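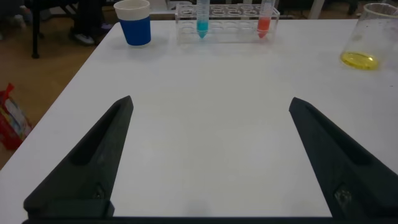

Ticket 3135: Tameo inventory sync stops partway through
Status: Resolved
Site: Park Street store, back office
Opened: October

Problem as reported
The nightly sync from Tameo to the Weltora web shop stops before it finishes. The item list has 1,661 entries and only the first 300 come across. Prices on those are correct. Everything after that keeps the old price and old stock count. No error shows on the Tameo screen, and the job is marked "Complete."

Log

8:40 a.m. Ran the sync by hand. Same result, stopped at 300. Restarted the office PC and ran it again. No change.

9:15 a.m. Checked the network cable and swapped the port on the switch. No change. Download speed is normal, so I left the network alone after this.

9:50 a.m. Exported the item list to a spreadsheet and looked at the rows near the stopping point. Row 301 is a garden hose with an inch mark in the name. Took the mark out and ran the sync. Still stopped at 300. Put the name back the way it was.

10:30 a.m. Compared settings with the Tinar store, where the sync works. Tinar is on the same Tameo version. Their page size is set to 300 too, but "Follow next page" is checked. At Park Street it is not checked – it looks like the October update reset it.

10:45 a.m. Checked the box, saved, closed Tameo and opened it again. The setting does not take effect until the program is restarted.

11:05 a.m. Ran the sync. It went past 300 and then failed with "Duplicate SKU." This is a separate problem. Two paint rollers had been entered under the same number. Gave the newer one its own SKU and printed a new shelf tag.

11:20 a.m. Ran the sync again. All 1,661 items came across in 223 seconds. Spot checked prices in plumbing, paint and seasonal – all match the register.

Follow-up
Overnight run finished without errors. Web orders placed while the stock counts were wrong still need to be checked against the shelf. The store is doing that on its own list.

Please check "Follow next page" after every Tameo update until Weltora confirms a fix. Reopen this ticket if the count stops at 300 again.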